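저장소, 파일, 주제 검색
데이터셋 > 텍스트 > 한국어 > 요리·생활
별 24 · 포크 2 · 공유

# Plovero 손글씨 레시피 전사본 (v2)

손글씨 레시피 카드를 글자로 옮긴 텍스트 모음. 카드 800장. 스캔 원본은 여기 없음, 텍스트만. 급하게 쓴 README라 빠진 거 있으면 이슈로.

## 뭐가 들어있나

- `cards/` : 카드 한 장당 txt 하나. UTF-8, 줄바꿈은 원본 따라감
- `fields.tsv` : 제목, 재료, 분량, 조리 순서, 메모를 칸으로 나눈 것
- `units.tsv` : 단위 표. 홉, 되, 공기, 종지, 줌, 꼬집 등
- `unclear.txt` : 못 읽은 글자 목록

카드는 국, 찌개, 나물, 김치, 장아찌, 떡, 죽, 전으로 분류. 분류 애매한 건 `etc`. 두부조림이 왜 찌개에 있냐는 질문 받았는데 원본 카드 상자에 그렇게 꽂혀 있었음. 안 옮김.

## 전사 규칙

맞춤법 안 고침. "무우", "설겆이", "김치찌게" 다 그대로. 고친 형태가 필요하면 `fields.tsv`의 `norm` 칸을 쓸 것.

못 읽은 글자는 □ 하나로. 몇 글자인지도 모르겠으면 □□. 물음표는 원본에 진짜 물음표가 있을 때만. 줄 그어 지운 건 `~~` 사이에 넣었고, 옆에 덧쓴 건 `^` 뒤에 붙임.

예:

```
고추가루 ~~2~~ ^3 숟갈
간장 한 종지 (짜면 물)
마늘 □□ 다져서
```

숟갈은 밥숟갈인지 찻숟갈인지 대부분 안 적혀 있음. 추측해서 채우지 않았음. `unit_note`가 비어 있으면 모르는 거.

한자는 한자 그대로 두고 괄호로 음을 안 붙임. 붙인 판은 v1에 있었는데 틀린 게 많아서 뺐음. v1 쓰던 분들 주의.

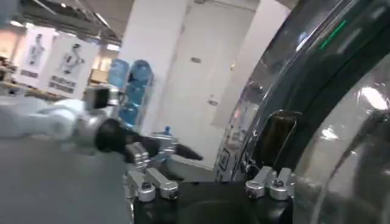 단위 환산은 일부러 안 했음. "한 공기"를 그램으로 바꾸면 쌀이냐 밀가루냐에 따라 다 달라지고, 집집마다 공기 크기도 다름. `units.tsv`에는 단위 이름이랑 나온 카드 번호만 있음. 환산값 넣어달라는 요청 계속 오는데 따로 포크해서 하시길.

## 파일 형식

탭 구분. 첫 줄이 머리글. 엑셀로 바로 열면 한글 깨질 수 있으니까 가져오기에서 UTF-8 고를것. 칸은 14개고 순서는 머리글 참고. 빈 칸은 그냥 빈 칸, NULL이나 - 같은 거 안 넣음.

카드 뒷면에도 글이 있으면 같은 파일에 `---뒤---` 줄 넣고 이어서 적음. 뒷면이 장보기 메모나 전화번호인 경우가 있는데, 전화번호는 전부 `[번호]`로 가림. 사람 이름도 `[이름]`. "작은엄마", "옆집" 같은 호칭은 남겨둠.

## 알려진 문제

- 동치미 카드 중에 내용 똑같은데 글씨체만 다른 게 있음. 중복 제거 안 함
- 장아찌 쪽은 물에 번진 카드가 많아서 □가 많음
- `fields.tsv`에서 재료 칸과 메모 칸이 섞인 줄 있음. 스크립트가 괄호를 잘못 끊었음. 고치는 중
- "적당히"가 분량 칸에 들어간 것도 있고 메모 칸에 들어간 것도 있음. 통일 못했음
- 떡 분류에 약과가 있음. 이건 제가 실수한 거 맞음

## 누가 했나

카드 분류랑 표 구조는 Shahla Azimi. 전사 검수는 두 명이 따로 읽고, 안 맞는 글자는 같이 다시 봄. 그래도 안 되면 □. 검수 기록은 Skerkden 위키에 있는데 로그인 필요함. 공개판은 8월에 올릴 예정, 늦어질수도.

## 써도 되는 데, 안 되는 데

검색, 철자 변이 연구, 옛날 단위 조사, 그냥 읽기. 다 괜찮음. 글씨 인식용으로는 원본 이미지가 없어서 못 씀.

카드대로 음식 해먹는 건 각자 알아서. 특히 장 담그는 카드는 소금 양이 안 적힌 게 많고, 병조림은 소독 얘기가 빠진 카드가 대부분. 요즘 기준으로 따로 확인하세요.

특정 지역 음식 대표로 인용하지 말 것. 카드 주인이 어디 살았는지 확인 안 된 게 더 많음.

## 바뀐 점

v2
- 한자 음 표기 삭제
- 뒷면 텍스트 추가
- `norm` 칸 추가
- 파일 이름 규칙 변경 (분류_번호.txt)

v1
- 첫 공개

## 인용

저장소 이름하고 버전만 적어주면 됨. 논문이면 "Plovero 손글씨 레시피 전사본, v2" 정도. 오타 제보는 이슈에 카드 번호랑 줄 번호 같이 써주세요. 번호 없으면 찾는데 한참 걸림.

태그: 레시피, 손글씨, 전사, 한국어-텍스트, 생활사
댓글 14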